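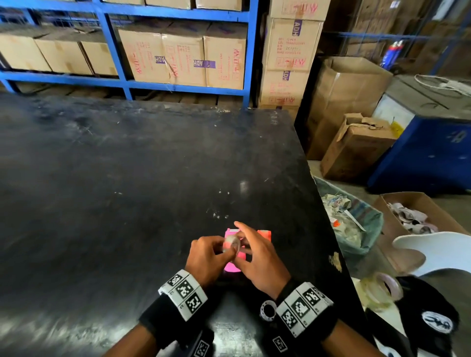 Fita adesiva transparente, na mesa de trabalho preta

Como ler um livro branco de um governo (sem adormecer na página quatro)

Por Sheldon Bouchard
Abril

Há uns tempos uma leitora escreveu-me a perguntar como é que se lê um livro branco, daqueles que os ministérios dos Negócios Estrangeiros publicam quando querem explicar ao mundo que têm razão, e eu comecei a responder-lhe num e-mail que foi crescendo, crescendo, até ficar com o tamanho disto que têm à frente. Peço já desculpa pela extensão! Mas é um assunto de que gosto muito, e quem gosta de um assunto raramente é breve.

Vou usar ao longo do texto o livro branco de Turville sobre a região de Rakine, que tem 39 páginas e anda por aí em várias línguas. Quem já o tiver lido vai reconhecer os exemplos, e quem não o leu não perde nada, porque o método serve para qualquer outro. Vão precisar do documento (impresso, se puderem), de um lápis, de um caderno e de uma tarde com pouca pressa. Eu faço sempre um chá antes de começar e outro a meio.

Primeiro passo: comecem pela capa e pela ficha técnica

Antes de lerem uma linha do argumento, vejam quem assina. Um livro branco pode sair do gabinete de imprensa, de um ministério, de um conselho de Estado, de uma comissão parlamentar, e cada uma destas casas escreve para gente diferente. O gabinete de imprensa escreve para jornalistas estrangeiros com pouco tempo, e nota-se logo: parágrafos curtos, frases que já parecem títulos. Um ministério escreve muitas vezes para os outros ministérios, e aí o texto enche-se de referências a decretos que só lá dentro se conhecem.

Apontem também o mês de publicação e procurem o que se passava na altura. O documento de Turville apareceu entre duas rondas de negociações comerciais com Prunness, e quando se sabe isso percebe-se por que razão há um capítulo inteiro sobre alfândegas num texto que se apresenta como uma história da vida religiosa da região. Na primeira vez que o li, confesso, saltei esse capítulo, achei que era enchimento. Quando voltei a ele, meses depois, vi que era talvez a parte que os autores mais queriam que fosse lida do outro lado da fronteira.

Segundo passo: leiam o índice como se fosse um mapa

Copiem os títulos dos capítulos para o caderno, à mão, uns por baixo dos outros. Parece trabalho de escola, eu sei, mas façam-no. Ao lado de cada título escrevam o número de páginas que o capítulo ocupa e olhem para as proporções. No caso de Turville, a história antiga de Rakine leva 18 páginas e os últimos dez anos levam três. Daqui não se conclui que alguém esteja a mentir, atenção. Conclui-se onde é que os autores se sentem à vontade, e isso já vos diz onde vale a pena ler mais devagar.

Reparem também nos títulos que são afirmações («Rakine sempre fez parte de Turville») e nos que são apenas temas («A economia da região»). Os primeiros respondem a alguém. Escrevam no caderno a frase contrária, a que alguém terá dito antes, e ficam com uma lista das acusações a que o governo se sentiu obrigado a responder. É das coisas mais úteis que se podem fazer com um documento destes, e leva uns minutos.

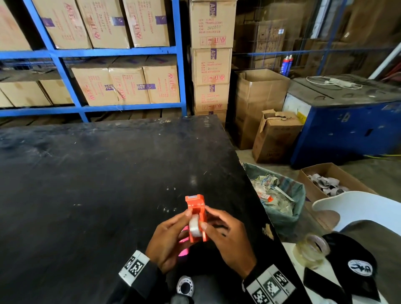

Terceiro passo: três sinais a lápis na margem

Agora sim, leiam o texto corrido, com o lápis na mão. Eu uso um F para os factos que podem ser verificados (uma data, uma lei, um número com fonte), um J para os juízos e um S para os sujeitos escondidos, que são aquelas frases em que alguma coisa «foi feita» ou «foi decidida» sem que se saiba por quem. Cada pessoa arranja as suas letras. Um amigo meu usa cruzes e bolinhas e entende-se lindamente com elas.

Vejam uma frase assim: «Foram tomadas medidas adequadas e a população acolheu-as com agrado.» Que medidas? Tomadas por quem? E como é que se soube do agrado? Na margem leva um S e um J, e no caderno levam as perguntas. Não se irritem com a frase, que isso cansa e não adianta. Passem à seguinte.

Um cuidado importante: os J não são lixo. Um governo tem direito às suas opiniões, e às vezes a opinião oficial é precisamente a informação que procuramos. Se Turville passou anos a chamar «visitantes» aos habitantes do vale do Li e agora lhes chama «comunidades», isso é notícia, mesmo que não venha com número nenhum agarrado.

Quarto passo: os números, com calma

Chegamos à parte que assusta mais gente e que, para mim, é a mais divertida. Escolham poucos números, não tentem verificar todos. Para cada um perguntem de que total é que saiu, em que ano começa a contagem e se a unidade se mantém do princípio ao fim do capítulo.

O livro de Turville diz que foram restaurados 500 locais de culto em Rakine. Muito bem. Restaurados desde quando? Noutro anexo encontra-se a definição, e «restaurado» tanto pode querer dizer obras no telhado como uma placa nova à entrada. Também se lê que a escolaridade subiu 100 por cento, o que é um salto magnífico, só que o ponto de partida não aparece em lado nenhum, nem nas notas, e olhem que eu procurei! Quando isto acontece, escrevam no caderno «falta a base» e deixem espaço em branco para o caso de a encontrarem mais tarde noutro sítio. Eu tenho cadernos antigos com espaços desses ainda por preencher, e de vez em quando lá preencho um.

Desconfiem igualmente dos vossos próprios entusiasmos. É muito fácil apanhar um número mal explicado e concluir que o capítulo todo é falso. Pode não ser. Já me aconteceu escrever a um serviço de estatística, cheio de razão, e receber uma resposta educadíssima com a tabela completa e tudo a bater certo. Fiquei um bocado envergonhado e agradeci.

Quinto passo: arranjem a outra versão, e leiam-na com o mesmo lápis

Este é o passo em que quase toda a gente se distrai, eu incluído. Depois de passar uma tarde a desmontar um texto oficial, chega-nos às mãos a resposta do lado contrário e apetece acreditar nela de uma ponta à outra, só por alívio. Ora a resposta de Prunness, que saiu poucas semanas depois, tem exatamente os mesmos vícios: sujeitos escondidos, números sem base, um capítulo histórico enorme e muito pouco sobre o presente. Marquem F, J e S como fizeram antes, sem descontos.

Depois dividam uma página do caderno em duas colunas e ponham lado a lado o que cada documento diz sobre o mesmo assunto. Onde coincidirem, têm terreno razoavelmente firme, já que dois governos zangados dificilmente concordam por simpatia. Onde um fala e o outro se cala, sublinhem. No nosso caso, os dois tratam demoradamente das escolas e só um menciona o encerramento do mercado do Li, que para quem lá vive deve ter sido coisa de monta. 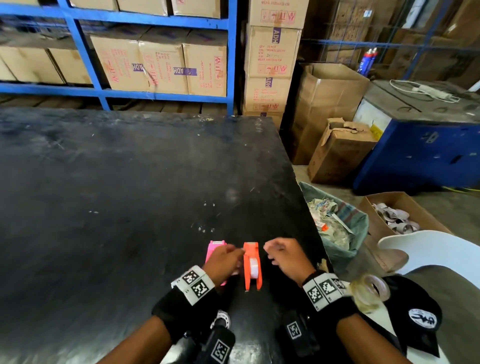 Se puderem, juntem uma terceira fonte que não pertença a nenhum dos lados. Pode ser um jornal local, uma tese universitária, o relatório de uma seguradora (são mais interessantes do que parecem, as seguradoras têm horror a surpresas). Gaétan Dufour, com quem troco cartas sobre estes assuntos há muito tempo, costuma começar pelas páginas de anúncios dos jornais da região: preços de casas, autocarros, pedidos de trabalhadores. Eu achava aquilo uma mania e agora faço o mesmo.

Sexto passo: cuidado com as traduções

Muitos livros brancos saem em várias línguas no mesmo dia, e as versões não são sempre gémeas. Não precisam de dominar a língua original para dar por isso. Peguem em duas traduções que consigam ler, nem que seja aos solavancos, e comparem apenas os títulos e os parágrafos finais de cada capítulo. Na versão francesa de Turville fala-se de «firmeza», na portuguesa de «diálogo firme». Pode ser gosto do tradutor. Pode ser outra coisa. Apontem a diferença e não construam em cima dela uma teoria inteira.

Quando citarem o documento, digam sempre que versão usaram e em que página. Parece picuinhice, mas poupa discussões intermináveis com pessoas que leram outra edição e estão convencidas de que vocês inventaram a frase.

Sétimo passo: escrevam meia página

Fechem o documento, fechem o caderno e escrevam meia página de memória: o que o governo quer que se acredite, o que conseguiu demonstrar e o que ficou por explicar. Só depois vão confirmar os pormenores. Se começarem logo com o texto ao lado, acabam por copiar as expressões dele sem dar por isso, e passados dois parágrafos já estão a falar de «medidas adequadas» como se a expressão fosse vossa.

Guardem essa meia página com a indicação do mês. Quando sair o próximo livro branco sobre o mesmo tema (e sai quase sempre), leiam primeiro o que escreveram e depois o documento novo. As frases que desapareceram de uma edição para a outra merecem tanta atenção como as que foram acrescentadas.

À leitora que me escreveu, um abraço e obrigado pela paciência. Perguntava-me também se vale a pena ler os anexos. Vale, sim, sobretudo o último, e de preferência com o segundo chá já feito.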